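Sealed capsule or open it up? Third piece in my bird series
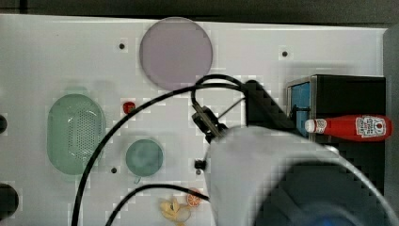
Page 1 of 4

marshpenny
Posted Jan 16, 2026

Hello everyone, and thank you in advance for putting up with a long post from someone who usually only reads. I've been collecting the Palus wetland birds series since the heron came out, and the third piece, the bittern, reached me this week from Luda. It's a lovely thing, silver with a bit of green enamel in the reeds, mintage of 500, and mine is number 148. The certificate matches the box and the box matches the outer sleeve, so no complaints there at all.

My trouble is the capsule. There's a hazy patch on the inside, low down on the left, and I can't tell whether it's on the plastic or on the coin. When I tilt it under my desk lamp it seems to stay put while the coin's shine moves, which makes me think plastic. But then I look again ten minutes later and I talk myself out of it. My first thought was to pop the capsule open, look, and put the coin in a fresh one. My second thought was that I'd be kicking myself for years if I left a thumbprint on a proof field. What would you all do?

oldrollhunter
Welcome out of the shadows, marshpenny! Nice number, too. I'd open it. I've opened every modern capsule I own at one time or another, and the sky has stayed where it was. Wash and dry your hands, lay a folded towel on the table so a drop doesn't turn into a tragedy, and hold the coin by the edge only. If the haze is on the plastic, move the coin into a new capsule and enjoy it. If it's on the coin, at least you know and you can write to the dealer with a clear picture.

quietobverse
I'm going to disagree, and I hope kindly. Don't open it until you've talked to Luda. Once that capsule has been apart, any dealer in the world is entitled to wonder whether the mark was there before. I had an enameled owl a few years back with a spot on the wing, opened it to have a look, and the seller (a perfectly nice man, I should say, and I still buy from him) told me there wasn't much he could do. I didn't blame him. Write first, open later.

oldrollhunter
That's fair on the return side of things, and I should have asked whether she wanted to return it. I was thinking of it as a keeper. Still, these aren't graded slabs. It's a snap capsule, and the mint itself doesn't seal it with anything.

marshpenny
I'd love to keep it if I can – number 148 happens to be the house number of the place I grew up in, which is silly, but there you are. I paid 4 dollars extra to pick my number and it was the best 4 dollars I've spent on this hobby.

fernandfarthing
Not silly a bit! Half my collection is birthdays and old street addresses.

One small thing I'd add about enamel, having learned it the expensive way. Please don't let anybody talk you into an acetone rinse on this one. On a plain silver piece I'd listen, but with color on the coin I would leave every liquid in the cupboard. I lost the blue off a kingfisher that way and I still can't look at it without sighing.

quietobverse
Seconded, and thirded if they let me.

tray_of_plenty
Does anyone know the inside size on the Palus capsules? I bought a pack of Braleo ones for the heron and they were a hair too loose. You could hear the coin tick when you walked across the room with it. I ended up with the ring type, which I don't love the look of, but it holds.

oldrollhunter
Measure the coin itself before you buy anything, tray. The size printed on the certificate is right, but the edge on these is thicker than you'd expect and a shallow capsule won't close all the way. I forced one once. It cracked, naturally.

fernandfarthing
There's a whole older thread on this, by the way, number 903 if you search the supplies section. It wanders off into cabinet woods for a good while in the middle but the capsule talk at the start is worth your time.

marshpenny
You are all so kind. I wrote to Luda last night with two pictures and had an answer by breakfast. They think it's the capsule as well, and they're mailing me a spare and asked me to leave the old one closed until it comes. If the haze turns out to be on the coin after all, they'll take it back with no fuss, opened or not, and they put that in writing.

quietobverse
Well, that's as good a reply as you could hope for. Keep that email somewhere safe.

oldrollhunter
Good outfit. I'll grumble quietly that you could have known by now, but I'm glad it's settled. Do let us know what you find, and do you have your order in for the crane in May?

marshpenny
I do! Same number, if they'll hold it for me. I'll post again when the capsule arrives.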